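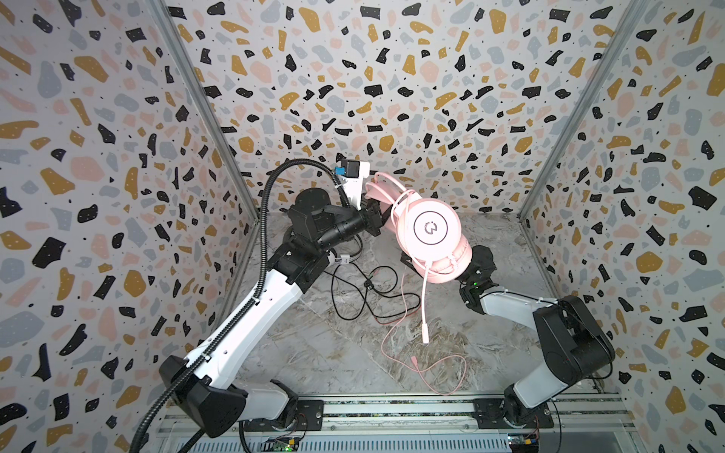 Page last changed: 10 Jan 2023

Home | News | Workshop | Cells | Newsletter | Contact

Workshop news: looking after the two-arm cell at Stolton

Many readers of this newsletter have asked how we keep the two-arm cell in Stolton in order. Until last July we had no real plan for it. If something was loose, the person who found it made it tight again, and perhaps wrote it in the book and perhaps not. Now we have a fixed round of care, and I would like to write down how it goes, so that the colleagues in Worport and Taltosstead can use the same one when their cells are ready.

The cell is a simple one. Two arms stand on one long metal rail, inside a box with patterned walls and a floor that looks like marble. Each arm carries a black gripper. The work at present is with headphones that have a long cable, and the arms must pick them up, hold them and lay them down again. It sounds easy. A soft cable is hard on the machine in small ways, and most of what I write below I learned from cables, both the ones on the floor and the ones on the arms.

We begin every round at the rail. Power is off and the plug is out, and the plug lies where the person working can see it. Then the mounting plates. I put a hand on the base of the arm and push it along the direction of the rail, first softly and then with more weight. A plate that moves even a little will spoil every position you have taught. We mark each bolt head with a line of paint pen after tightening, and the line continues onto the plate. When the two halves of the line do not meet, the bolt has turned. In the autumn we found two such bolts on the right side, and this explained a week of poor grips which we had first blamed on the software.

After the rail come the conduits. The black corrugated conduit on the arm is fastened to the links with small white ties. Where to put the ties is more important than how many you use. At the elbow the conduit needs a free arch, large enough that it is not pulled when the arm is fully bent. On my first try I made everything neat and short, and the arm pulled its own camera plug out on the second day. I was not proud. The method now is to bend the arm by hand to its worst position, leave the slack that is needed there, and only then close the ties. Cut the tails flat, as a sharp tail will scratch the next hand.

Ties get old. We change all of them after 600 hours of running, also the ones that look good. One bag from the store at Sowa lasts for several changes.

The wrist camera has its own place on the list. The bracket must sit tight, but the screws go into plastic and it is easy to damage the thread. We use the short driver, two fingers only. Afterwards the camera calibration is done again, always, even when nobody believes that the bracket has moved. It takes 22 minutes with the board and I would not save them. I have tried to save them, and then lost an afternoon.

Then the gripper fingers. Wipe with a cloth and a little alcohol, look along the grooves for dust and small threads, and open and close the gripper by hand if your model allows it. You should feel the same resistance on the whole way. A place where it goes heavy means dirt in the slide or a finger that is bent. For this we keep one pair of spare fingers for each arm in the drawer, in a marked bag.

The labels on the wires are the last point before power comes back. A label that has turned to the wrong side, or has lost its writing, is replaced the same day. When a joint goes silent at six in the evening you will be thankful for a label that can be read.

First movement after the round is always slow, at a tenth of the usual speed, with one person at the stop button and not doing anything else. We drive each joint alone, first the left arm and then the right one. Only after this do the arms move together, and only after that does an object come into the cell.
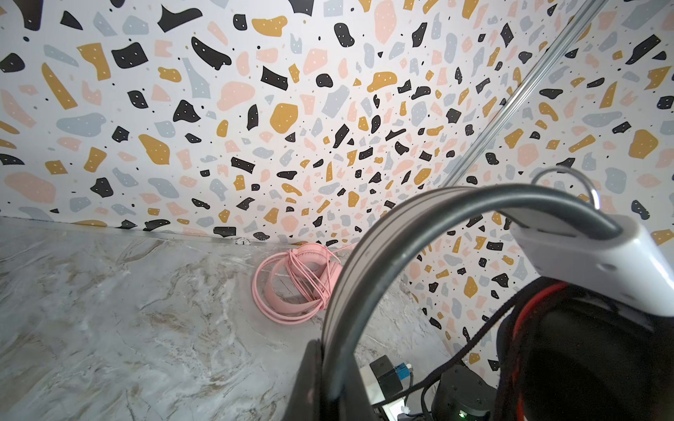

How often should the full round be done on a cell like this one?

Every two weeks is a good rhythm for normal use, with a short look at bolts and conduits each morning before the first run. If the cell has had a collision, do the full round before it moves again.

The full round takes us around 90 minutes with two people. One person can do it too, except for the first movement. The longest part is the conduit, and the first time you should plan the whole afternoon.

A few words about the walls and floor, as they also belong to the cell. The panels get finger marks and the floor gets fine scratches. We clean them with warm water and a soft cloth, no spray, because spray lands on the connectors. The seam between wall and floor collects small things – pieces of tie, a screw, once a whole washer – and a vacuum cleaner with a thin nozzle is the best tool there.

The check sheet is one page. It hangs at the cell in Stolton, and a copy goes with the spare parts box to Taltosstead next. If you find a step which is wrong for your arms, please write it on the sheet by hand and do not make a second version at home. We had three versions once and all three were called "final".

Next time I will write about the emergency stop wiring, for which I still have to finish the drawing.

Comments (4)

pvk_22
Good text, thank you. What paint pen do you use? Ours comes off with the alcohol after one month.

Workshop desk
We had the same. Clean the bolt head first and let it dry well, then it stays. And keep the alcohol for the fingers only.

Marblehead
The point about the elbow should be printed in large letters. I have killed two camera plugs like this.

r.t.
Is the check sheet available as a file? Worport would like to have it before the rail is mounted.

We use cookies to remember your settings on this site. Accept | Change settings

Would you like the workshop newsletter by e-mail? Enter your address and press Subscribe.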